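4.3 Replacing the Power Supply Battery Pack

The Kivi 2 backup unit keeps a desktop computer running long enough to save open files and shut down during a power failure. The battery pack should be replaced when the Service light stays on, or when the unit supports the computer for less than 12 minutes at normal load.

CAUTION: Use only battery packs approved by Ollonico. Do not open, crush, or heat the pack.

Before you begin

Save all work and shut down the computer. Place the unit on a flat, dry surface with its rear panel facing you.

1. Hold the Power button until the display goes dark.

2. Unplug the unit from the wall outlet, then unplug all equipment from the unit.

3. Wait 60 seconds.

4. Slide the front cover to the left and lift it away.

5. Disconnect the gray battery lead. Pull on the connector — never on the wires.

6. Draw the old pack out by its fabric tab and set it aside for recycling.

7. Insert the new pack with the label facing up, and reconnect the lead. A small spark at the connector is normal.

8. Replace the front cover and plug the unit into the wall outlet.

NOTE: The new pack must charge overnight before the unit can provide its full running time. Equipment may be used while the pack is charging.

Resetting the battery record

Press and hold Test until the display shows NEW, then release. If this step is omitted, the Service light will remain on.

If parts inside the computer are also to be changed, complete that work before reconnecting it to the unit. See Section 5.
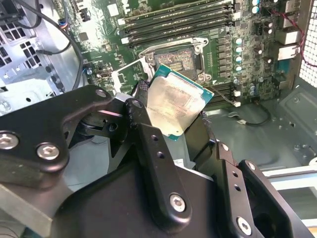 Figure 4-3. Desktop processor held near its socket, computer tower open.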